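# House rules for hand-held gripper work, second version

I said in March that I'd write up the rules we use for recording with the hand-held grippers, and a few people have asked since.

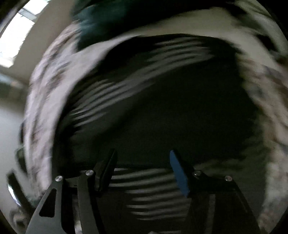

The first version was two pages long and nobody on the team read past the first one. It had been put together from three older documents, and some of it contradicted itself. One paragraph said to stop recording after a dropped item and another said to keep going. So Struan Tosh and I sat down on a Friday and cut it to what we could check.

What follows is for cloth work: clothes, towels, blankets, bedding. We have another sheet for kitchen jobs and it's different enough that I won't mix them here.

## Before a session

- Wipe both finger pads with a dry cloth. Lint builds up fast.
- Check the screws at the finger joints by hand. If one turns, tighten it and write it in the log.
- Open and close the jaws fully 7 times. They should move together.
- Wipe the lens. Do it last, after your hands have been all over the tool.
- Ask whoever lives or works in the room to put away mail, medicine and anything with a name on it.

The joint check was Struan's addition. In our Harklow set we had a long run of episodes where one finger lagged behind the other, and we only found it when we plotted the jaw opening weeks later. We started with 1639 episodes and kept 1294. Not all of the rest were lost to that one problem, but it was the biggest single cause.

## Speed

This is the rule people argue with. Ours says: move as fast as you would if you were doing the chore by hand and in no hurry, and slow down before you touch the cloth.

Fast moves between places smear the background. The jaws hold up much better, because they travel with the camera, so a quick look at the recording can fool you into thinking it's all fine. Look at the cloth and the furniture when you judge it. We allow some smear while the tool is traveling. We don't allow it at the moment of grasp or release, and an episode that has it there gets marked down.

At Ukness they tried asking people to move slowly the whole time. It gave clean pictures and very odd motion, with long pauses in the air, and the policy trained on it paused too. I wouldn't go that way again.

## Dark cloth

Black and navy items need their own rule. Against a dark textile a black fingertip is hard to pick out, and a fold can disappear completely. What we do now:

1. Turn on the room light even if there's a window. A bright window in view tends to push the rest of the picture darker.
2. Keep the window to your back if the room allows it.
3. Put the item on something lighter than itself.
4. Keep plain black items to a fixed share of any batch. Ours is 30 percent.

Don't leave dark items out altogether. The first Pongsiri batch did, and the result was a system that folded pale towels well and had no idea what to do with a black T-shirt. People own black T-shirts.

## Starts, stops and mistakes

Start with the jaws open and empty. End the same way. Hold still for a breath at each end — it makes cutting the episodes a lot easier.

If you drop the item, pick it up and carry on. Recoveries are worth having. If you drop the tool, stop, throw out the episode and go back to the pre-session checks from the top.

Never put your free hand between the fingers to straighten the cloth. Partly that's about pinched skin, and partly it's that the learner then sees cloth moving for no reason it can copy. If you need a second hand, use the second gripper, or skip the item.

## Labels

One plain sentence per episode, written the same day by the person who did it. Say what was attempted and whether it worked. "Tried to lift the corner of the blanket, slipped, got it the second time" is a good label. "Blanket 4 OK" is a bad one.

We moved the log to Stevoseo last month so the label box comes up as soon as the tool is set down. Fewer blanks so far. I still find the odd "asdf" in there.

## What's missing

There's nothing here yet about pets walking through, or about working on a bed with someone else on the far side of it. Struan has a draft for the second one. We also haven't settled how often to replace the pads. Right now we swap them when they look shiny, and I'd like a better test than that.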